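# Clurnent bin-picking cell: open-day demonstrations

If you've only ever read about mixed-bin picking, come and stand next to it for half an hour. The Clurnent cell is up and working at the Sundamon workshop, and we run it for visitors in small groups, with plenty of time to ask questions and get in close.
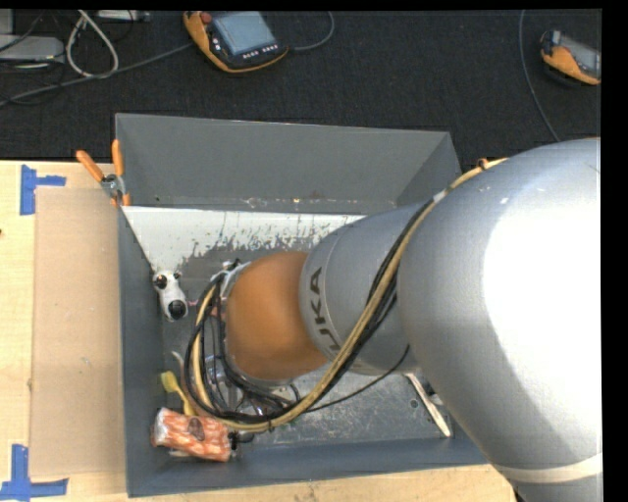 We've had people through who pack pet supplies, people who sort returns, and one very patient high school class that stayed well past lunch. What they all wanted to know was the same thing: can it cope with stuff that doesn't match? Clurnent was built by Jotby for just that kind of work, with items of odd shapes and sizes that don't arrive in rows. Ho-yin Tseng, who leads the demos, lets it run for a while before he says a word, and I think he's right to. You start guessing which item it'll go for next (and you'll be wrong a lot, I certainly was!).

## What happens on a visit

- A short safety talk with Zewditu Workneh, then eye protection for everyone
- Two live runs with our own mix of household items and toys
- A run with your items, if you bring some
- Time at the control desk with Ho-yin

The whole thing takes a morning or an afternoon. Groups are kept small so that everyone gets a clear view of the bin — it's a lot more fun when you're not looking over somebody's shoulder.

## Bringing your own items

Please do! This is the best part of the day. In August, Régis Huet from Barbier came with a box of kitchen tools and shiny wrapped samples, and we spent so long on the wrapped ones that we nearly forgot to break for coffee. Clear film is hard work for any vision system, and it's great to see where the cell does well and where it hesitates. We don't skip the misses. If a pick fails, we leave the log open and go over it with you.

Items should be dry, clean and light enough to lift easily with one hand. No glass, no liquids, nothing with a loose blade. Bring at least three of each if you can.

## About the cell

| | |
|---|---|
| Product | Clurnent mixed-bin picking cell |
| Made by | Jotby |
| Arm | KUKA |
| Picks in our longest demo run | 504 |
| Setup before each session | roughly 2 hours |
| Where to see it | Sundamon workshop, ground floor |

The tool end can be changed, and Filipa Barros is happy to talk through the options for soft, flat or very small parts. She also looks after the cable routing on the arm, and if you're planning a cell of your own, do ask her about it. Visitors tend to walk right past that subject, and it's one where you can pick up a great deal in ten minutes.

## Booking

Write to Albane Aubert at the Sundamon front desk with the size of your group and a line or two on what you handle. She'll send open times and directions. Visits are free, and there's no need to be shopping for a cell — students and the plain curious are very welcome.

Page updated 2025-09-16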